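衣類スチーマー「Stetach」を半年使った記録。結論を先に書いておくと、シャツとニットには買ってよかったが、綿のパンツの折り目をつけたい人には足りない。アイロンを完全に手放すつもりで買うと困ると思う。

## 買うまで

それまではアイロン台と普通のスチームアイロンを使っていた。台は押し入れの奥にあり、出すのに掃除機と扇風機をどかす必要がある。結果として、出かける前の朝にシャツのしわに気づいても、そのまま着ていくことが多かった。

候補はStetachとCitikの二つに絞った。Citikはタンクが大きく、床置きの本体からホースが伸びる形で、蒸気の量は明らかに多い。ただ、置き場所がない。Stetachは手に持つ一体型で、棚の一段に収まる。同僚のLærke Hviidが先にStetachを使っていて、「水がすぐなくなる」とだけ教えてくれた。それは本当だった。

購入は通販で、到着まで2日。箱の中身は本体、計量カップ、替えのブラシ、薄い説明書。説明書の日本語は少し硬いが、読めば分かる。保証書は説明書の最後のページに印刷されているので、説明書を捨てないこと。

## 大きさと重さ

台所のはかりに載せたところ、水なしの本体が591グラムだった。数字だけ見ると軽い。シャツを二枚かける間は気にならない。三枚目の背中あたりで手首が疲れてくる。ハンガーにかけた服に対して腕を上げ続けるので、重さよりも姿勢の問題だと思う。途中で持ち手を変えるようにしてからは、だいぶ楽になった。

コードは長めで、壁のコンセントから部屋の中ほどのカーテンレールまで届く。根元が回転するので、ねじれは少ない。巻き取り機能はない。私は面ファスナーのバンドで束ねている。

スイッチは二つ。電源と蒸気のトリガーである。トリガーにはロックがあり、押しっぱなしにしなくてよい。このロックの爪が小さく、最初のうちはかかったかどうか分かりにくかった。音で覚えるしかない。

## 立ち上がりと蒸気

電源を入れてからランプが変わるまで、朝の支度で言えば歯を磨いている間に終わる。待たされる感じはない。ランプが変わった直後は、蒸気に水滴が混じることがある。最初の一吹きは服に当てず、流しのほうに向けて出すようにしている。これを怠って、薄い水色のシャツの胸に点々と水の跡をつけたことがあった。乾いたら消えたが、出がけにやると焦る。

タンクの容量は小さく、連続で出すとシャツ二枚が限度。三枚目の途中で必ず足すことになる。給水口のふたはゴム製で、開けるときに爪を立てる必要がある。ここは作りが安っぽい。半年たった今のところ漏れはない。

水は水道水でよいと書いてある。私の住むSkudesthorpeの水は硬めなので、説明書の目安より早い間隔でクエン酸を通している。やり方は、薄めた液をタンクに入れて蒸気を出し切り、そのあと真水で二回繰り返すだけ。白い粉が出てきたのは一度きりだった。

## 生地ごとの結果

**綿のシャツ**　洗濯じわは取れる。襟と袖口はかけ面を押し当てて滑らせる必要があり、吊るしたままだと布が逃げる。私は裾を軽く引っ張りながら上から下へ動かしている。前立てのボタンの間は苦手で、アイロンのように先端でなぞることはできない。近くで見れば差は分かるが、上着を着るなら問題ない。

**ニット**　いちばん向いている。かけ面を浮かせて蒸気だけ当てると、肘の伸びや座りじわがふっくら戻る。アイロンでは当て布が必要で面倒だったので、この用途だけでも元は取れたと思っている。

**ウールのパンツ**　膝の裏のしわと、ついでに食事のにおいがかなり抜ける。焼き肉の翌朝に使った感想なので、そこそこ信用してもらってよい。センタープレスは復活しない。残っている折り目をなぞって少しはっきりさせる程度。

**綿のパンツ**　期待しないほうがいい。太ももの大きなしわは薄くなるが、裾の折り返しや股の付け根は残る。厚手のものはほとんど変わらない。ここだけは今もアイロンを出している。

**麻**　霧吹きで湿らせてから当てると、見られる状態にはなる。ぴしっとはしない。麻はそれでいいという人なら十分。

**化繊のブラウス**　低温の設定がないので、蒸気を離して当てる。テカリは今のところ出ていない。

## たたんだ後のこと

スチームをかけた服をすぐたたむと、湿気が残っていて折ったところに新しいしわがつく。最初の月はこれで何度か失敗した。今は、かけ終わったらハンガーのまましばらく吊るし、それからたたんで、テーブルの壁際にいったん置く。引き出しに入れるのは寝る前。 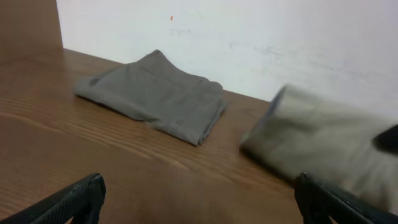
木目のテーブルと白い壁。たたんだ服は壁際に置く。

テーブルの上で直接スチームを当てるのはやめたほうがいい。私は一度、タオルを敷いてかければ台の代わりになるだろうと考えて、食卓で試した。タオルは端まで湿り、下の天板にもうっすら水気が移った。すぐに拭いたので跡は残らなかったが、木の家具でやることではない。平らな場所でかけたいときは、素直にアイロン台を使うか、付属ではない耐熱のミトンを買い足すとよい。

ミトンは手にはめて服の裏から当てる道具で、私はHauksdóttirのものを買った。襟の裏に手を入れて、表から蒸気を当てる。布が逃げないので仕上がりがはっきり変わる。手のひら側は十分に厚い。指先は少し熱が伝わるので、同じ場所に長く当てないようにしている。洗えるが、乾くのに時間がかかる。

たたみ方にも少し触れておく。パンツは縦に半分にしてから、股の出っ張りを内側に折り、裾から三つ折りにする。引き出しの深さに合わせて最後の一折りを増やしてもいいが、厚いものは折り数を増やすほど戻りじわが出やすい。かけたばかりのものは折り数を減らし、ゆるくまとめておくほうが翌朝の状態がいい。シャツは台紙を使う方法も試したが、毎日やるには手間がかかりすぎるので三日でやめた。

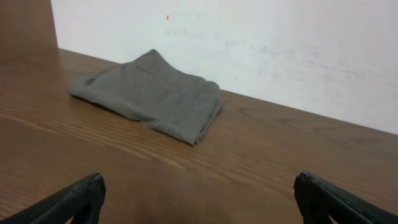
収納について言えば、本体が冷めるまでの置き場も考えておく必要がある。付属のスタンドはない。かけ面を上にして立てられる形にはなっているが、底が狭く、コードに引っかけると倒れる。私は陶器の鍋敷きの上に立て、コードを先に抜いて奥に回している。冷めたら残った水を捨て、給水口を開けたまま棚に戻す。水を入れたままにしておいたら、次に使うときに少しにおった。

## 音とにおい

ポンプの音がする。トリガーを引いている間は、ぶうんという低い音が続く。朝6時台に寝室の隣の部屋で使うと、寝ている家族には聞こえるらしい。苦情というほどではないが、私は扉を閉めて使うようにした。新品のときは樹脂のにおいがあった。最初に二回分のタンクを空で吹かしたら、気にならなくなった。

## 旅行に持っていけるか

持っていったが、次は置いていく。かばんの中で意外に場所を取るし、持ち手が曲がっているので隣に物を詰めにくい。出張で一緒だったBaldur Lundは、浴室にシャツを吊るして熱いシャワーを出していた。仕上がりは私のほうがよかったものの、荷物の差を考えると勝ったとは言いにくい。電圧が違う国では使えないので、その点も確認してほしい。

## 電気代と手間

電気代は計算していない。一回の使用が短いので、請求書を見ても違いは分からなかった。手間のほうは減った。台を出さずに済むため、着る直前に一枚だけかけるという使い方ができる。以前は週末に五枚まとめてかけていたが、今はそれをしていない。まとめてかけたい人には、給水の回数が多くなるのですすめない。その場合はCitikのような床置き型か、普通のアイロンのほうが早い。

## 故障と問い合わせ

三か月目に一度、蒸気が途切れ途切れになった。窓口にメールを送ると、翌日に返事が来て、受付番号は172番だった。タンクのフィルターを外してすすぐように言われ、そのとおりにしたら直った。フィルターが外せることは説明書のどこにも書いていない。つまんで左に回すと抜ける。戻すときは溝を合わせないと水が漏れるので注意。

替えのブラシはまだ使っていない。コートの毛足を起こすのに使えるそうなので、冬になったら試す。

## 良い点

- 立ち上がりが早く、一枚だけかける気になる
- ニットとウールの仕上がり
- 棚の一段に収まる
- 問い合わせの返事が早い

## 気になる点

- タンクが小さい
- 給水口のふたが開けにくい
- 綿のパンツには力不足
- 自立させたときに倒れやすい
- フィルターの手入れ方法が説明書にない

評価は5点中3.5点。ふたと底の形が改良されれば4点にする。すでに床置き型を持っている人が買い足すほどのものではない。アイロン台を出すのがおっくうで、シャツのしわをそのままにしている人なら試す価値がある。綿のパンツが多い人は、今のアイロンを残しておくこと。

追記：9月に給水口のゴムだけ部品として買えるようになった。送料のほうが高い。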